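Okay, a thread about a table, because several of you asked what I was up to in the back room and I can't answer anything in one post. Get a coffee.

1/ Back in March I went to the Pedthorpe clearance sale for a lamp and came home with a table. A big wooden one, brown, heavy as a calf, with a grain that runs the long way like ripples on a pond. I paid 80 dollars, and I still think about the lamp sometimes.

2/ It had spent years under a tarp and the top was gray and sticky. My plan was to sand it in one afternoon and oil it the next. My neighbor laughed at that, kindly, and loaned me her good sander - the one with the bag that stays on.
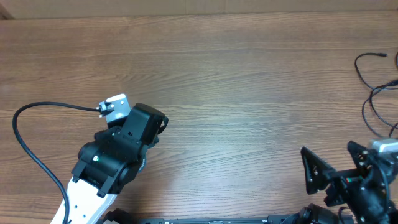
3/ So the sanding took most of a week of evenings, going up through the grits and wiping down between each one. I am not a patient person! But there's a moment when the gray lets go and the warm color comes up under your hand, and after that I'd have kept going till midnight.

4/ For the finish I asked at Omoregie Hardware and was talked out of the glossy stuff, thank goodness. I went home with a can of Nemlow oil, the 500 ml size, and used 3 thin coats with a full night between each. Thin really does mean thin. Put it on, wait a bit, then wipe like you've changed your mind.

5/ A few of you asked about stain. No stain! I had a little jar of walnut ready and tried it on the underside, and it made everything look like a courtroom. The oil by itself was plenty.

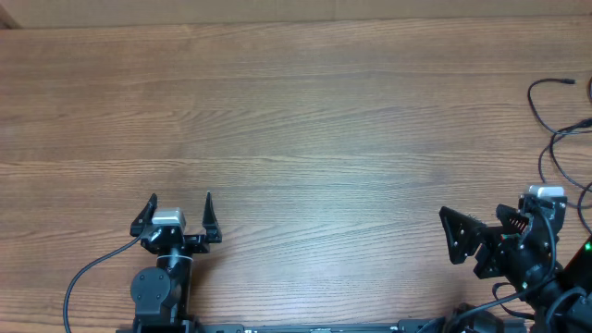
6/ Light is the other thing I've learned to care about, and I never used to. A finish can look perfect at breakfast and blotchy by supper, so I check it at both ends of the day. With the overhead light on you get a soft pale glare in the middle of the top that fades out toward the corners, and out there the lighter and darker streaks show up best. I've caught myself standing in the doorway just looking at it, holding laundry.

7/ Somebody from the Branbridge swap group wanted to know if it was worth the work. They'd seen a restored one in a shop window for 3,780 dollars, and I nearly dropped my phone. Mine is not that table, it has a wobble and one very opinionated leg, but yes, it was worth it to me.

8/ Things I'd do differently: wear the mask from the start, buy twice as many rags, and do the underside first while I still had the energy for it. Also lay the oily rags out flat outside to dry, please, never balled up in a bin.
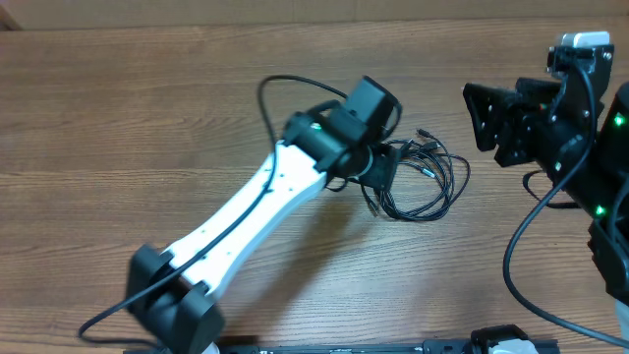 9/ Looking after it. Dry cloth most days, barely damp cloth if something sticky happens, no spray polish. I'll give it another thin coat when the weather cools down and the windows can stay open.

10/ Next up is the leg. If you've ever fixed a wobble without sawing a little off each leg until you own a coffee table, my replies are open and I will read every word.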